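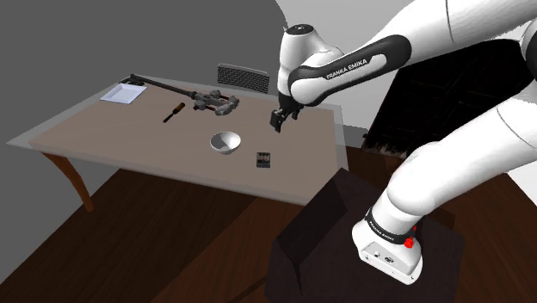 Should the gripper comparison be run in simulation before any hardware is booked?
The group agreed that it should, with the same objects and start poses for every gripper, and a smaller set repeated on the real arm afterward.

Gripper trials — minutes, 16/06/2020
Present: Gunnel Midtbø (chair), Vitalii Hordiienko, Rochelle Doucet, Priya Quintanilla (notes)
Apologies: Everett Ruiz-Ortega

1. Previous minutes
Accepted. The April item on cable routing is closed.

2. Simulated tabletop
Vitalii has the Franka arm over the table with a plate, a bowl and a small screwdriver-like tool in place. Rochelle asked for the bowl to be tried first. Agreed.

3. Grippers
Three candidates remain. The Zetance model still has no usable collision mesh — Vitalii will write to them again. Each gripper gets 500 attempts per object.

4. Controllers
Position control and impedance control will both be run. Priya wants the two logged separately. Gunnel asked that gains stay fixed between grippers.

5. Hardware time
The Eltorville lab can give us 2 days. Everett to confirm by email.

Actions
VH: Zetance mesh, bowl runs
PQ: log format
ERO: lab booking

Next meeting to be set once the bowl runs are finished.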